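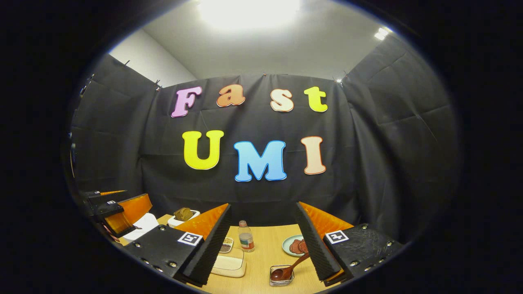

Inventory

The woman from Brokberg had 300 items on her list and 20 left to find. She worked at the table with her coat on. Rule one of a Brokberg estate inventory was that contents were recorded before containers, and she had never seen it waived.

Bottle, small, clear plastic, white cap. She wrote it down. Container, small, clear, grains or beans. She considered the word "or" and let it stand. The form allowed one word of doubt per line.

The deceased had kept a shop in Vutham that sold breakfast and nothing else. The will was four pages long and concerned mostly the table. It was to go to a nephew in Ibarra, set for a meal, with the meal included. Freight was quoted at 800. The table had been valued at 4,000, a figure she put down to sentiment.

She telephoned the office.

"Is a meal contents?"

"Is it on the table?"

"It will be."

"Then it's contents," the office said, and hung up.

So the meal had to be made before it could be listed. The clause gave the order: bread first, then sausages on a white plate, then rice, served with the wooden paddle. The rice was to be lifted once and entered on the form while it was still above the cooker. She read the clause twice – it had been initialed by a notary – and went to look for the measuring cup.
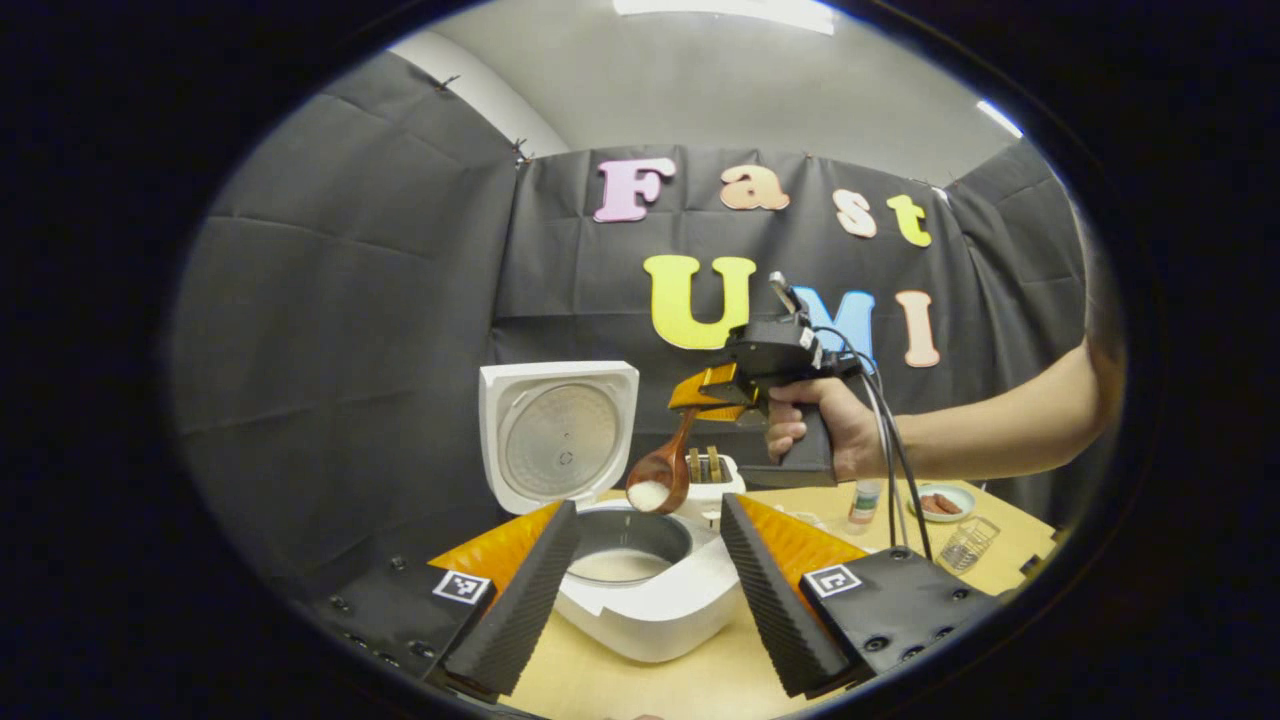 Schedule B: Perishables

Rice, white, one layer in pot, one scoop on paddle. Bread, brown, sliced, in toaster. Sausages, plated. Cup, clear glass.

Under "condition" she wrote "good." Under "expected life" she wrote "today," and the form, a Wimus standard, had no box for that, so she used the margin.

She signed it, took off her coat, and sat down to wait for the carrier.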